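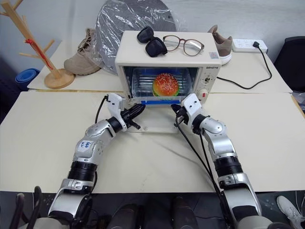 4.2 Kit Under Review: Oven Task

Figure 3. Flurnwood two-arm kit at the toaster oven, both grippers at the lower part of the door, toy hamburger on the rack.

We tested the Flurnwood tabletop kit as sold, with the Zulu control software and no custom parts on the arms. Setup took one afternoon. The manual skips the wrist cable routing completely, so we went by the Misham forum posts instead. Cables stayed clear of the joints in most runs, but the left one needed re-clipping 4 times over the study.

The oven task is the hardest of the set. Door hinges at the bottom, handle is low and narrow, and the glass gives the depth estimate trouble. Interior light on for all trials. Glasses and sunglasses stayed on top of the oven, shoes and a power strip on the table behind — we wanted household clutter, not a bare bench. Vendor demos mostly use a bare bench.

Total of 873 trials across all tasks, 156 of them on the oven. Most failures came at the door. Either the fingers closed short of the handle, or one arm pulled before the other had hold and the oven slid on the table. Sliding got worse with the stiff grip preset, so we droped that preset after the first block. Once the door was open, picking the hamburger off the wire rack was fairly reliable. Sesame bun is slick, softer finger pads would probaly help.

Compared with the Fomdale kit (Section 4.1): Flurnwood is slower to home, quieter, easier to repair. Spare gripper fingers arrived in over 8 days, which cost us a chunk of February. Support answered by email only. Zulu logs are plain text and easy to parse — a real plus for small labs. Price differences are in Table 2. Force readings were not compared, the two kits report them in different units and we had no outside sensor to check either one.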